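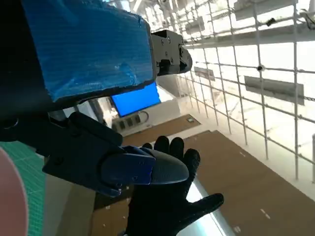
What should a small workshop set aside for a gripping arm in its first year? The price of the arm plus 90 per cent of that price again, spread over fingers, fittings, spares, floor changes and staff hours.

4.2 Where the money goes

The question above was put to us by all the sites in the study, usually before any talk of what the arm would do. The answer comes from the purchase records of three workshops, Tralach, Hudico and Jadoon, each of which bought one arm and ran it through a full budget year ending in December. The fourth site, Waretti, leased its arm and is treated separately in Section 4.4.

Quotes from suppliers gave a clear price for the arm and its controller. They were much less clear on the gripper. At Tralach the gripper was listed as an option, and the buyer took it to be included. The order had to be raised again, which put the start of work back by 20 days. Hudico had the gripper on the first order but left out the fingertips, which were sold as wearing parts under a different heading. We now advise buyers to ask for one quote that covers everything from the base plate to the fingertip, with wearing parts priced singly.

Figure 3. A rounded fingertip at the end of a black gripper finger, close to an open gloved hand. The arm segment above is covered in blue tape.

Tape, gloves, cutting mats and other small goods did not appear in any of the three plans. They were paid for out of general stores and so were missing from the first set of accounts we were given. When we went back through the stores books, the sums were small beside the arm but large beside the line marked "sundries", which all three sites had filled in by guesswork. Jadoon overspent that line by 100 per cent. Coverings for the arm were the most frequent purchase under it, followed by work gloves.

Staff time was the largest cost left out. Work in which a person's hand comes near the gripper, such as passing parts or checking a grip, needs someone trained to do it and someone to cover their usual job. Tralach budgeted for the training course and nothing for cover. Hudico budgeted for neither. Jadoon set aside 20 per cent of one post and used all of it by the middle of the year, after which the hours were charged to maintenance.

Floor space was handled better. Each site had measured the reach of the arm before ordering and had room for it. Racking and wall sockets were a different matter, and two sites paid an electrician twice because the first visit was booked before the position of the bench had been settled.

Spares followed no pattern that we could find. Tralach bought a full second set of fingers and did not open the box. Hudico bought none and lost working days waiting for a delivery. We suggest one spare set of fingertips with the first order and a review after six months, but the evidence for this is thin and a site with different work might do well to hold more.

The split between headings varied from site to site, and the total should be used with more confidence than any single line. Prices were taken as paid, without tax, and have not been adjusted for the different order dates.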